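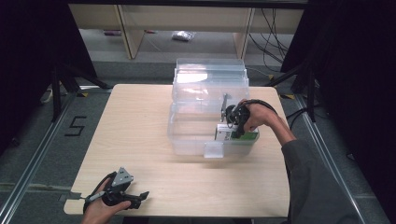

Ticket 417: bin station takes getting kicked back at review

Reading time: 3 min

Print this page | E-mail this page

Status: open, waiting on Rondedville

Okay, so I've been through the rejected batch from the Cudeneck bench and I think I know what's going on (mostly!). Review keeps flagging "grip slips" on the small box task, and everybody's first guess was the tracking. I had the same guess. I restarted the Wubshet logger, redid the calibration, ran 10 fresh takes, and got 3 flagged for the exact same thing. So then I went and read our handling rules again, which I should have done on Tuesday.

The rule says the box gets pinched from above, both jaws closed before you lift, and the other gripper stays low and out of the way over the table. Fine, we do that. But there's also a line way down in the pad section that says any finger pad with a lifted corner or fluff stuck to it is out of service until it's cleaned or swapped. I'd been skipping right past it!

Went back to the gripper camera with that line in mind. Left finger, the tip of the pad has a corner curling away from the block, plus a little bit of fiber on the edge. Right finger has a thread hanging off the bottom and some pale scuffs. Oh, and a dark speck on the table, which the rules also say to wipe (clean surface before every take, no exceptions).

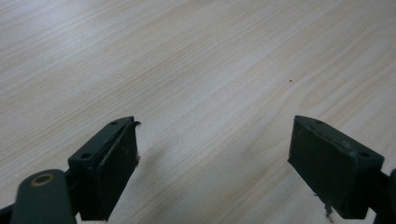 What I'd like changed

1. Move the pad check to the top of the start-of-shift sheet. Look at both fingers, both grippers, every time.
2. Wipe the tabletop and the finger blocks before the first take and again after lunch.
3. Log the pad swap date. The Ploltley guide says 3000 closes per pad and we have no clue where ours are.

I haven't swapped the pads yet, so I can't swear that's the cause. Spares are on order. Please leave this open till I've rerun the batch, and don't recalibrate in the meantime or we'll be comparing two changes at once.

Contact the help desk | Copyright Rondedville Automation Support | Back to top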